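Unit 2: Adapting an open textbook without losing a semester to it

You picked a book last unit. Now you get to change it, which sounds like fun until you meet the table of contents.

Start with the license. If it carries an ND tag, stop: you may share the book as it is, typos included, but you may not hand out your own version. SA means your version goes out under the same terms. NC means no selling, and yes, people will argue with you over whether a copy shop counts. Read the license on the book, then read the ones on the figures. They often disagree.

Next, decide how little you can get away with. Lorraine Wihongi's first adaptation of the Rakura statistics reader began with 1126 edits on a wish list. She made 24 of them, and her students did fine. Swapping local examples in and cutting a chapter you never teach will carry most courses. 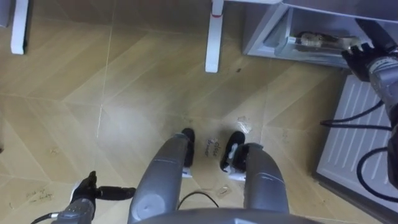
Keep a change log from the first day. A plain text file will do: date, chapter, what you changed, where the new material came from. Hậu Lại kept his in his head, and spent most of April tracing a paragraph on sampling that he had, as it happened, written himself.

Attribution goes where a reader will find it. Give the title, author, source and license, and say that you changed the thing. "Adapted from the internet" has been submitted in this course before. It did not score well.

Last comes the file format. Export something another teacher can edit – a locked PDF is open the way a shop window is open. Check headings and alt text before you post, and try the links on a phone.

For next time: bring one chapter, its license and a change log with at least two entries. Tâm Lý will pair you up for review. If your chapter runs past 2514 words, trim it first, or be very nice to your partner.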